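Grirusside gets its first woman council leader, and I'm allowed to be pleased

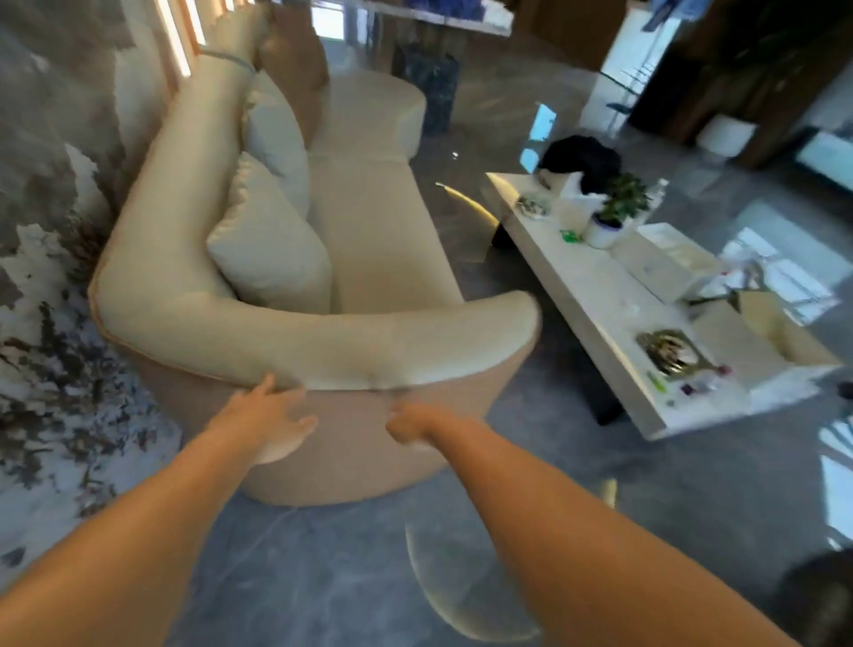 Two throw pillows and a long evening of results ahead.

I stayed up for it. I said I wouldn't, because the Fenham ward always counts last and I have work on Tuesday, but there I was at ten to two in the morning with cold toast and three browser tabs open, refreshing all of them.

And she did it! By 24 votes, after a recount, Grirusside has a woman leading the council for the first time since the council was set up. The final tally in Fenham was 1028 to 1004, and if you'd seen the faces on the livestream when that was read out you'd have thought somebody had switched the heating off.

A quick catch-up for anyone who has (sensibly) been ignoring all this. The ruling group picked its new leader back in the spring, on the understanding that she'd hold her own seat in July. Fenham was meant to be safe. Then came the business with the Margaritis site, the old tile works by the bypass, where the council wants 378 homes and a good few of the neighbours would like none at all. Suddenly it wasn't safe, and we all got leaflets. I had four in one week, two of them from the same party and saying different things about parking.

I do have views on the tile works, as it happens. I think the homes should be built and I think the road needs sorting first, and neither candidate would say that second bit out loud when they came to my door. One of them told me it was "a matter for the next phase". What phase? It's a roundabout.

What bothers me more is the rest of the chamber. There are 32 seats and seven of them are now held by women, up from six. I've lived here most of my adult life and I've been told at every single election that things are moving in the right direction. Well, yes, they are, at the speed of the number 9 bus.

Still, I voted for her, with some grumbling, and I'd do it again. The losing side has said it won't challenge the result, though their Jivach Road branch was still muttering about spoiled papers at breakfast time.

The new council meets next week at half past six in the main hall, and the tile works is second on the agenda, straight after the minutes. The public gallery is open and you don't need to book. I'll be near the back, with a question about the roundabout.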